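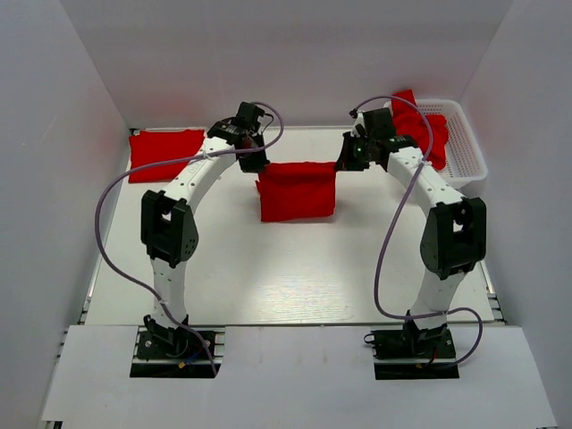
Mascot turnaround for Prallberg: is 600 frames realistic?

inkpot_rami
Client wants Akl the goat in 18 poses plus a short, all by November. Clikeck says their auto-inbetween cuts the work in half. Has anyone shipped with it?

tarawneh_w
Half of what? I tried it on one walk cycle and redrew most of it. The demo reel is all locked-off shots and no hair. 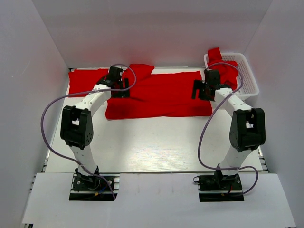
Red cloth, two arms

flatcel
Disagree with Wissam. It's fine if your keys are tight. I got 676 usable frames out of it on Prillalari.

tarawneh_w
Usable to whom? Post the raw output, before cleanup.

flatcel
Can't, NDA.

tarawneh_w
Convenient.

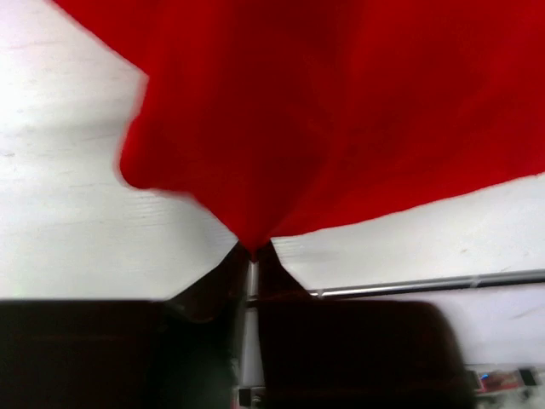 inkpot_rami
Akl's scarf is what worries me, more than the legs. Any tool that slides a flat shape from key to key will lose the folds. Look at how the red cloth narrows to the pinched tip, with that dark band running down into it. I'd want that band drawn by hand on every key.

flatcel
Then draw it by hand and let Clikeck do the body.

tarawneh_w
And quote for cleanup anyway. I would.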